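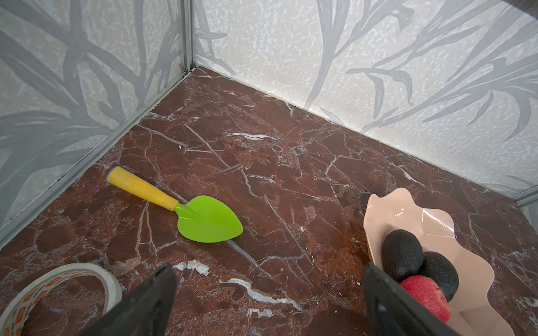 Grass silhouettes on the wall panels, red-brown marble underfoot.

Every August the village of Trilthorpe opens its doors to painters, and this year I finally caught the early bus and went. What a day! Stiltside, the old net store by the creek, had 185 works on show, from harbour scenes in oil to a wall of tiny linocuts no bigger than playing cards.

I spent longest with the watercolours. One showed the mudflats at low tide in hardly more than two washes, and I went back to it three times — the second time with a cup of tea in my hand.

Upstairs, the Toma print group had set up a press and were letting visitors pull their own postcard. Mine came out crooked and I love it.

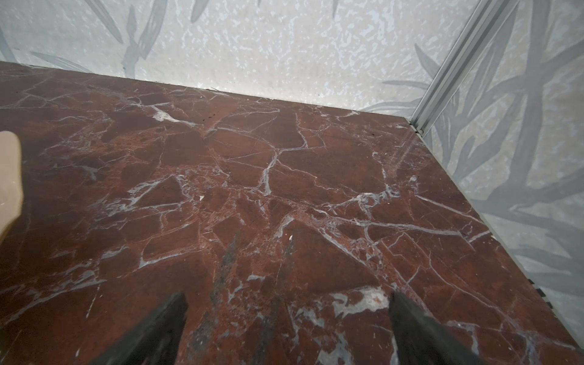

Do you need to book?
Only for the printing table, which takes 8 people at a time. The rest is open from ten in the morning.

The Lirkier room is the one for large canvases, and it was packed by noon. Look for the estuary triptych on the far wall, all rust and slate blue, with the paint laid on so thickly that it throws shadows.

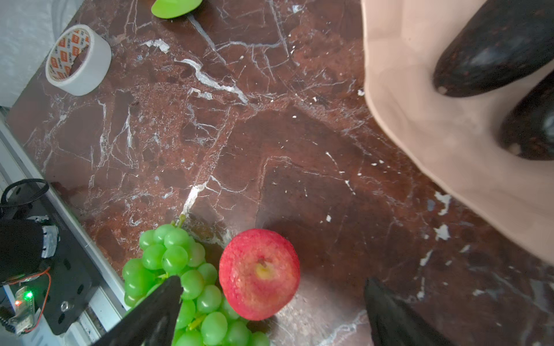

Taking something home

Small prints start at £8 and most of the framed drawings were under £100. I bought a charcoal heron, and it went home on my lap.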